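4. Checking the head camera pitch in the Nandska simulator

Okay, you've got Plultari installed and the planner talks to the sim. Before you let it plan anything, sort out the head camera. I skipped this the first time and lost most of a Friday to it, so please don't be me.

What you're after is agreement between the camera pose the perception node believes and the one the renderer is using. If they disagree, you won't get an error. You'll get grasps that land beside things.

1. Start the sim with the Traltton house loaded and leave physics paused.
2. Open the viewer and pick the head camera from the drop-down.
3. Set the seed to 1845 so your house matches mine.
4. Type "pose print head" in the console. You'll get two lines, one from the renderer and one from perception.
5. Compare the roll and pitch values. Anything over 2 degrees apart needs fixing before you go on.

Note: a tilted view isn't a fault on its own. The head can roll quite a long way, and the renderer will happily draw whatever it's told – doors and windows on a steep lean, ceiling sliding off to one side, an arm poking up in the foreground. Go by the numbers.

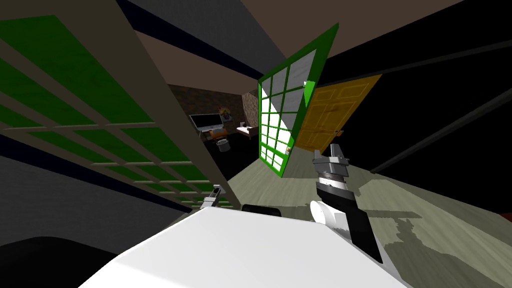 Réjean Landry reckons step 5 is too generous, and that with the wrist cameras switched on you want the two lines matching to the last decimal or the fused cloud doubles up along every door edge. Fair enough! I don't run the wrist cameras much, so if you do, go with his version.

If the values don't agree:

6. Open head.cfg and find the line called roll_source. It should say "joint". If it says "fixed", perception is ignoring the neck altogether (my favourite mistake).
7. Save, then restart perception only. You can leave the sim up.
8. Run "pose print head" again. Give it four seconds to settle first or you'll be reading the old value.

Caution: don't edit the file while the planner is running. It re-reads the config halfway through a plan and the arm will set off for somewhere daft.

9. Turn on the self-filter so the arms and the body get masked out of the depth cloud. In the Gosselin build it's off by default, and the planner then treats the robot's own arm as an obstacle and refuses to move.
10. Unpause physics and check the planner log. You want "scene ok" before you send a goal.

If you get error 29 at step 10, the self-filter is loading the wrong body model. I-seul Tak's fix is in section 6, and it's a one-line change.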